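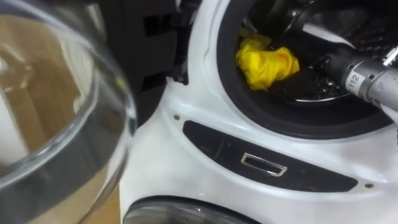 Section 4: Loading and unloading the top drum

I do all my everyday washing in the top drum, so we'll begin there (the bottom one gets its own section later on). Before you put anything in, have a proper look inside, because small things love to hide. A yellow cloth bunched up just inside the mouth of the drum, against that dark rubber seal, is easy enough to spot, but a navy sock at the back isn't! I once did a full load of pillowcases for the Nenalness flat with one of those in it, and Jolene Ellery still brings it up.

1. Open the round door as wide as it will go. It's a big heavy bowl of glass, so let it swing gently and keep your elbows out of the way.
2. Run your hand round the drum, top and bottom, and take out anything left from the last wash.
3. Pull back the fold of the rubber seal and feel along it with a finger. Hair grips, coins, tissues, the lot.
4. Put things in one at a time, shaken out. Sheets go in first, small stuff after.
5. Check nothing is lying over the seal, then push the door shut until it clicks.

Note: I stop when I can still get my flat hand in above the washing. Towels at 40 degrees, and please don't try to squeeze in the bath mat as well. 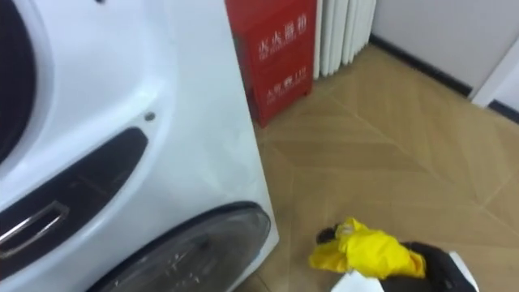 Caution: never pull on the glass to get a door open. If it won't budge, wait a couple of minutes and try again. Mine at Vetcombe used to sulk for ages after a hot wash, and tugging only bent the catch.

Emptying is much the same backwards. Have your basket on the floor right by the machine before you open up, close enough to drop things straight in but with room for your feet (I've stubbed more toes than I care to admit).

6. Take the small things out first, then ease the big ones out from the middle.
7. Give the drum a last look, and wipe round the seal with a dry cloth.
8. Leave the door open for an hour or so to air.
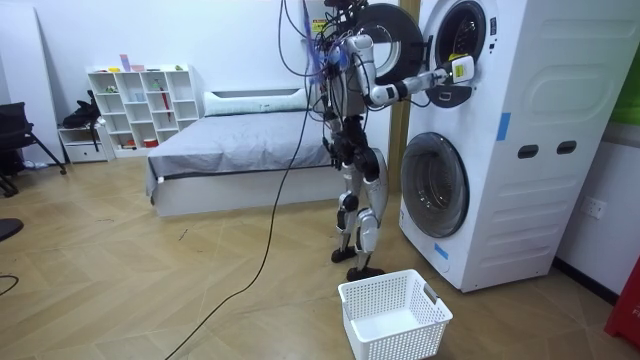
Words by Eilidh Mowat
Checked by Heather McPhee, May

Section 5: The bottom drum

Right, the lower one! Steps 1 to 8 all still apply, only you'll be doing them on your knees, so grab a cushion. Keep its door closed while you're working up top, or you'll bark your shins on it.

Caution: check the bottom drum for pets and toys before you shut it. I mean every single time.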